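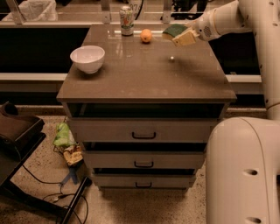 What happens to the cleaning staff when a robot takes on part of their work? At Fundthorpe, their posts have been kept, their hours are unchanged, and the greater part of the shift now goes on rooms and tasks that used to be left until the end of the month.

That was the account given by the head of facilities at the Fundthorpe site, who spoke to the staff bulletin in July. The site has 28 cleaning and catering support staff and has been working with Plasik, a supplier of service robots, on the wiping of counters and the clearing of shared kitchen areas.

"We began with the surfaces," she said. "A counter is used all day by people who put down a can or a piece of fruit and walk off. It has to be wiped many times, and it is hard on the wrists and shoulders of whoever does it."

The robot wipes with an ordinary kitchen sponge. Management had considered a special cleaning pad, but the staff asked that the supplies remain the same, so that a person could take over at any point without going to another cupboard.

Floors remain with the staff, as does litter. "It is slow with anything crumpled," the head of facilities said. "A wrapper is never the same shape twice. Our people pick it up in passing."

A supervisor with long service on the evening shift described the first weeks as tiring. Staff were expected to do their own work and also to watch the machine, and the rota made no allowance for it. Following a meeting with staff representatives, 50 minutes of each shift were set aside for supervision, and a short training course run by Disulel was made part of paid time.

"I was against it, and I said so in the meeting," the supervisor said. "I still want to know what happens when the contract is renewed. But my shoulder is better than it was in the winter."

On the question of pay, the head of facilities confirmed that those who complete the course move up one grade. Three members of staff have done so. The remainder will be offered places before the next review, at which the present agreement on posts will also be discussed.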